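Gremau Bench Project

The Gremau Bench Project (often just Gremau, or "the Bench") is a student robotics project and evening class run out of the Vallent school workshop. Two-arm tabletop work. Students teach a pair of small arms to do tidying and sorting jobs on a cluttered tool bench, then write up what went wrong. Grew out of an older after-school club, Koivisto, which built wheeled robots and ran out of floor space.

Contents
1 Background
2 Bench and equipment
3 Coursework
4 The Woner round
5 Criticism
6 See also

Background

Koivisto met in a hallway. When the school cleared a storage room next to the metal shop, the club asked for it and got half. Half a room is not enough for wheeled robots, so the members voted to go with arms bolted to a frame. The name Gremau comes from the first frame the students drew up, which was never built; the name stuck to the second one.

First class was small, all from the metal shop course. Later intakes are mixed, with a good number of students who have never held a screwdriver. No entry test. A short safety talk, a signed form, then straight onto the bench.

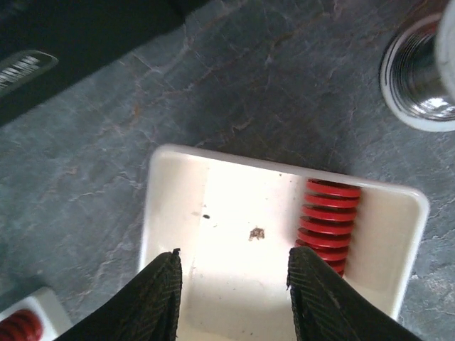 Selina Ortner
Project lead and article editor, Gremau Bench Project
Last revised September 20, 2023

Tray work is the entry-level task. A student brings the open gripper down over a shallow white tray, lines up the two ribbed fingers with the part inside, closes, lifts. Trays are not cleaned between runs unless the student asks for it. Crumbs and specks stay where they are, on purpose, becuase a spotless tray gives you a program that only works on a spotless tray. Glossy parts are the usual trouble. Highlights move when the arm moves, and the wrist view loses the edge of the part right when you need it.

Bench and equipment

One metal frame, two arms on a rail along the front, both facing in. Stone-look work surface, dark, veined. Picked for price. Some students complain that the veins confuse their edge finding and they have a point.

Power and signal lines go through a slotted duct below the rail. Cables on the arms themselves are left with slack in them, see the 2-arm handover notes in the class binder. Too tight and the elbow pulls the plug out. Too loose and it snags the gripper. Each team finds its own setting and the next team undoes it.

Stop buttons are checked at the start of every session. One person drives, one person watches, hand near the stop. Swap at the half.

Coursework

The class runs 40 sessions over the school year, with a break in December. Teams of 4. Outline:

Sessions on jogging the arms by hand, one joint at a time. Boring, required.

Single-arm pick and place. Tray to surface, surface to tray.

Shared space. Both arms live, one job each. Most of the bumps happen here.

Handover. One arm gives, the other takes.

Free project. Team's choice, on the bench as it stands. Moving the big stuff out of the way is not allowed.

Grading is on the run log, not on success rate. A team that fails every pick and writes down why can get full marks, and has. Logs are kept on paper first then typed up. By the last revision of this page the archive held 3650 logged runs, failed ones included.

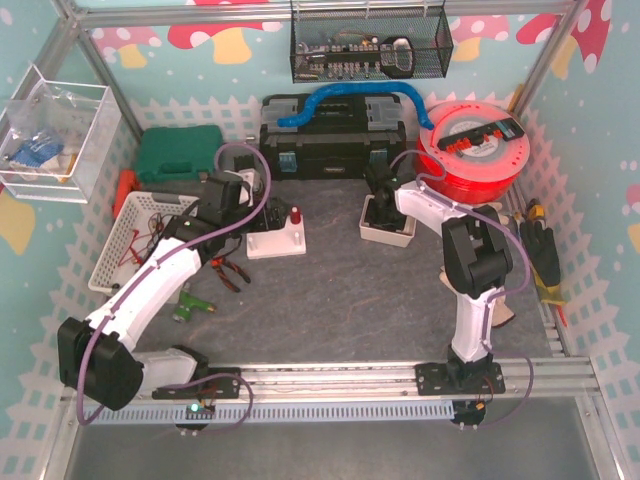

The clutter rule dates from the second intake. Before that the bench was cleared for every run and demos looked great, then fell apart the moment anyone left a glove or a pair of pliers on the surface. Now the tools stay out. Toolbox, reel, hard case, whatever the last team was using. Students have to plan a path that leaves all of it alone, and the watcher calls out anything that gets nudged. A nudge is not a fail but it goes in the log.

Small containers are harder than they look. Low walls, not much room for the fingers, and the gripper blocks the camera's view of whatever it is reaching for. Teams usually start by coming straight down. Coming in at an angle works better for parts near the wall, but it takes longer to set up and the other arm has to be parked well clear first.

The Woner round

Woner is the end-of-year competition, held on the same bench. Each team gets a fixed slot, a job card drawn from a box, and no practice on that card. Jobs are plain: move the dark parts from one container to the other, bring a tool to the front edge, that sort of thing. Judges are former students. Touching the robot by hand during a slot ends it.

Rules changed after the first round, when two teams drew the same card and the second one had obviously watched the first. Waiting teams now sit in the metal shop with the door shut.

Criticism

Former Koivisto members have said the project gave up on building. Fair to a degree. Students program and adjust the arms but do not make them, apart from finger tips and fixtures. A proposal to add a build term has been written up, not scheduled yet.

Others object to the paper logs. These will stay untill somebody shows a typed log that gets filled in during the run and not the night before it is due.

See also

Koivisto (club)
Vallent metal shop course
Woner job cards, full list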